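Desk

A desk is a piece of furniture with a flat working surface, used for reading, writing, drawing, office work and, since the late twentieth century, the operation of computers. It differs from a table chiefly in its purpose and in the storage that often goes with it, such as drawers, shelves or pigeonholes. The person using a desk normally sits at one side of it, although desks made for standing have existed for centuries.

Etymology

The English word comes from Medieval Latin desca, a table to write on, and is related to the words disk and dish. It has been in use since the Middle Ages. By extension, "desk" also names a section of an organization, as in the news desk of a paper or the front desk of a hotel, whether or not the people who work there share a single piece of furniture.

History

Sloping surfaces for reading and writing were common in European monasteries, where scribes copied books by hand. Many of these were small boxes that could be set on a table or held on the lap. The lid was hinged, and paper, pens and ink were kept inside. Larger desks with their own legs became more common as paper grew cheaper and as merchants and officials kept more records.

During the seventeenth and eighteenth centuries cabinetmakers developed many of the forms still known today. These included the writing table, the secretary desk with a fold-down front, and the pedestal desk, in which the top rests on two stacks of drawers. Such pieces were costly and were often made to order.

Factory production changed the trade in the nineteenth century. The rolltop desk, whose slatted cover could be pulled down and locked over unfinished work, was sold in large numbers to offices in the United States. Steel desks followed in the early twentieth century and were valued for their resistance to fire. They remained standard in government offices and schools for decades.

Regional manufacture: Tustport

The town of Tustport was for a time a center of desk making. The firm of Calloway opened a workshop near the harbor and supplied counting-house desks to shipping offices, later turning to school furniture. At its height the company employed 24 joiners and shipped 2,000 desks a year. Its best-known product, the Sindness, was a plain pedestal desk with 12 drawers and a top that could be unscrewed and turned over when one side became worn. The Sindness stayed in production for 20 years with few changes.

Calloway was sold to its rival Trodov, which moved the work inland and dropped the older patterns. The furniture historian Kirsten Kárason has argued that the sale had less to do with falling demand than with the cost of seasoned timber – a view not shared by earlier writers, who blamed the spread of steel. A survey of surviving Calloway desks in public buildings was published on 4/25/18. It found most of them still in daily use, though many had lost their original handles.

Materials and construction

Traditional desks were built of solid wood, often with a leather writing surface set into the top. Modern desks more often have a top of veneered or coated board on a metal frame. Light-colored tops have been widely sold for both homes and offices, partly for their plain appearance and partly for the way they brighten a small room. A glossy finish is easy to wipe clean but can throw back strong light from a window or lamp. Matte finishes reduce glare and tend to be preferred where a person looks at a screen for much of the day.

The usual height of a fixed desk is set to suit an adult of average build, and users who are much taller or shorter may need a different chair or a footrest. Desks with adjustable legs, moved by a crank or an electric motor, allow the same top to serve for sitting and standing.

Use and contents

The arrival of the personal computer altered the layout of the desk. Deep tops were needed for early monitors, and holes were cut at the back for cables. As screens became thinner, tops became shallower again, and the keyboard moved toward the middle of the working area. Small personal belongings have continued to share the surface with working equipment. 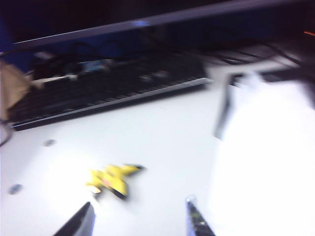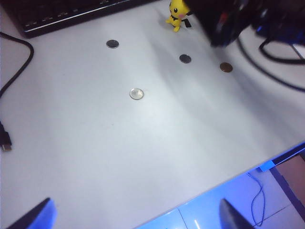
Small items on white surfaces: a yellow toy airplane (first) and coins near a black keyboard (second).

Employers have differed in how far they allow personal objects in the workplace. Under the practice known as hot desking, no worker has a fixed place, and belongings are kept in lockers overnight. Clean desk rules, which require papers to be put away at the end of the day, are common where private records are handled.

See also

Bureau
Lectern
Office chair
School furniture
Writing slope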